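Practising for a three minute thesis talk when your topic needs a lot of background

Posted in Postgraduate life > Presenting your work

Bindu Varma
I'm in my second year of a history PhD and have put my name down for the faculty heat of our three minute competition. My thesis is on how grain dealers in a small port town kept their accounts. The trouble is that before I can say anything interesting I have to explain who the dealers were, what the port was for and why the account books survived. When I read my script aloud it comes to over 3 minutes before I've reached my own argument. We're allowed one slide with no animation. The heat is on 15th July. How do people decide what to leave out? My supervisor says to cut the background but hasn't said which bits.

Nikoma
I did one of these two years ago and got through to the university final, though no further. I started with a full script and crossed out every sentence that would still be true if I had never done the research. Most of the background went. What was left was too short, so I put back only the bits that my partner, a plumber, asked me about.

For yours I would open with one entry from one account book. Say what was bought, who bought it and what looks odd about it. The audience will work out that there was a port and that people traded in it. You can leave out how the books survived, and a judge may well ask you about it afterwards if your heat has questions.

Check the rules on timing too. In ours the clock started at the first word or movement, and going over meant you were out. I aimed to finish with 17 seconds in hand and used nearly all of them on the day, as I paused more than I had in the kitchen.

Tukov
Just talk slower and say less. Don't put text on the slide, nobody reads it.

Marar
I'd disagree slightly with the last reply. A few words on the slide are fine if they are names you would otherwise have to spell out. I had a place name and a date on mine - large type, nothing else - and it saved me a sentence.

Also practise in a room of the right size. I rehearsed at my desk and then had to speak to 50 people without a microphone, and my voice went up at the end of every line.
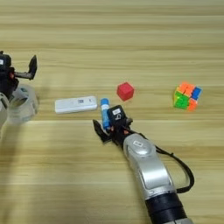

Should I learn the script word for word or work from headings?

Learn the first and last sentences exactly and keep the middle as four or five headings in your head. If you lose your place in a memorised script it is hard to get back in, but with headings you can skip to the next one and few people will notice.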